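Furcombe Library to open late through June with free tabletop craft and repair evenings

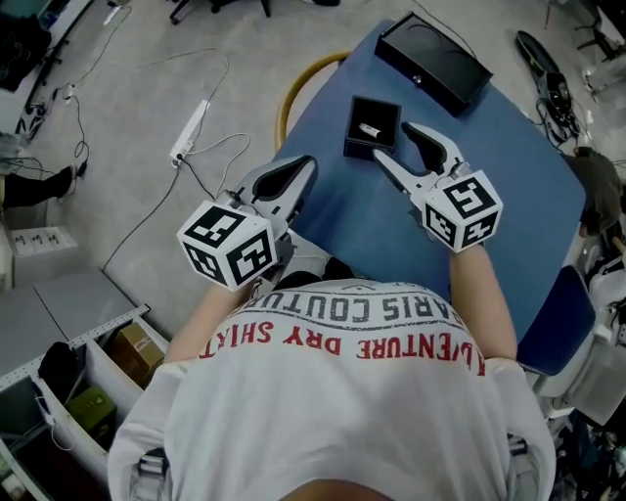

Working at a small table with a blue top.

FURCOMBE – The Furcombe Public Library will keep its doors open until 9 p.m. all through June for Table Nights, a new run of free evenings where people can sit down together and make, mend or learn something with their hands. All sessions are open to anyone age 12 and up, and you don't need a library card to join in!

The program grew out of last winter's mending circle, which started with a couple of sewing machines in the reading room and quickly took over the whole back half of the floor. Library staff asked visitors what they would like to see next and got 600 comment cards back, a record for the branch. Bookbinding came out on top, followed closely by bike repair, knitting, model building and (a surprise to everyone at the front desk) clock repair.

"I read every single card, some of them twice," said Hina Ghauri, head of adult programs. "One person just wrote 'please teach me to fix my zipper' and underlined it three times. We heard you. There is a zipper night."

Each evening begins at 6 p.m. with a short demonstration, and after that the tables are yours until closing. Local bookbinder Thaddeus Baptiste will lead the opening session, showing how to sew a simple pamphlet and how to rescue a paperback that has split down the spine. He has taught the craft for years out of his shop on Shboul Street and is bringing along his own presses, plus a big box of offcuts for people to take home.

"Bring the cookbook that's falling apart," Baptiste said. "Everybody has one, and I love those. You open them up and there's flour in the fold from some birthday cake years ago."

Later sessions will cover darning, lamp rewiring, watercolor postcards and basic bike care. Wahyudi Menon will run the bike evenings in the parking lot, weather permitting, with a pump and stands set up by the side door.

The library is also growing its tool lending shelf to go along with the program. The shelf now holds 900 items, from awls and bone folders to a full set of knitting needles, and all of them can be borrowed for three weeks, the same as a book. A printed list is at the front desk.

There is room for 70 people each evening. Seats are first come, first served, and the children's corner will stay open with story time at 6:30 p.m. for families with younger kids. Materials are provided, though visitors are welcome to bring their own projects, finished or (more likely) half finished.

To suggest a topic or offer to lead a table, ask for Hina Ghauri at the front desk or leave a note in the green box by the returns slot. The full Table Nights schedule is posted in the lobby.

Media contact: Imad Yammine, Communications, Furcombe Public Library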